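We use cookies to remember your settings and count visits. Accept | Manage

Maglaya's Shared Kitchen Opens Its Drawers to Everybody

February 2020

The Maglaya community kitchen has a tool library now, and if you've ever stood at a stove wishing for the one gadget your own kitchen doesn't have, you are going to love it. The shelves opened to members this month with 462 items on them, nearly all of them handed over by neighbors who were clearing out cabinets, moving to smaller places or just tired of owning four ladles.

Angelica Lacson started the whole thing last year with a box of cake pans and a sign-up sheet. She figured the box would sit in the hallway for a while and then go home with her. Within a few weeks people were leaving bags at the door with notes pinned to them ("works great, I never bake," read one), and by the holidays the box had turned into a wall of shelving along the back of the kitchen.

Now there's a proper checkout desk, a card file, and a work area where every piece gets washed, dried and looked over before it goes out. Members can borrow up to two items at a time. The bigger stuff, like the stockpots and the roasting pans, can be reserved ahead for parties, and March is already filling up with graduations, a baptism and what sounds like a very serious chili contest.

"I had people hugging me over a fish kettle," Lacson said. "A fish kettle! I'd been using it to hold umbrellas."
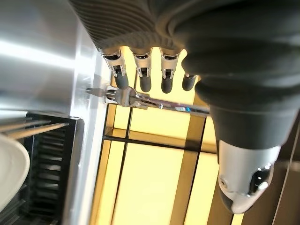
Small hand tools are the part of the collection that moves fastest, and they're also the part that takes the most patience. Whisks, tongs, peelers, picks and skewers all come in tangled together, and Shiela Lumbao and her husband Edgardo spent most of the winter sorting them into trays by what they do. Size was no help at all, they found, and neither was color, with so much of it plain silver metal. So labels it is! A slim silver utensil with a narrow pointed tip can carry its little blue-and-white label right on the shaft and still be easy to pick up. Shiela tried tags on strings first, but they ended up in the soup.

Edgardo has taken over the repair bench, and he's having a wonderful time with it. He has tightened pot handles, straightened a colander that looked like it had been driven over, and brought a hand-cranked pasta machine back from the dead with an afternoon of scrubbing and a drop of food-safe oil. The pasta machine went out the same evening. He's still looking for the right spring for a cherry pitter, if anyone has an old Botari in a drawer that they'd be willing to give up for parts.

Money for the shelves and the new sink came from a $2,000 grant from the Plereck Neighborhood Fund, plus a supper in the parking lot that drew 70 people on a night that was frankly too cold for it. Drorkier Hardware on the corner donated the hooks and pegboard and let the group keep its extra bins in the stockroom while the painting got done.

Jomar Dimaculangan cooks for the after-school program three afternoons a week and was one of the first to borrow. He took home a big box grater and a mandoline (with the finger guard, which he wants everyone to know he used) and made potato pancakes for the whole group.

"I'd been grating potatoes on a thing the size of a playing card," he said. "This was a different life."

Classes are coming too. Rhea Tan will teach a knife skills night in March, followed by an evening on dumplings where everyone goes home with a bag for the freezer. Both are free for members, and she's asking people to bring an apron and a container with a lid that fits. There's room at the counters for a small group, so it's worth putting your name down early. She is also collecting family recipes for a binder that will live next to the card file, stains and margin notes welcome.

Membership costs nothing, and you can sign up at the desk whenever the kitchen is open. Bring something with your address on it. Donations are welcome at the side door, and the group would especially like muffin tins, rolling pins and measuring cups that still have readable numbers. Please no more ladles.

18 shares | 6 comments

Get neighborhood news in your inbox. Enter your email to subscribe.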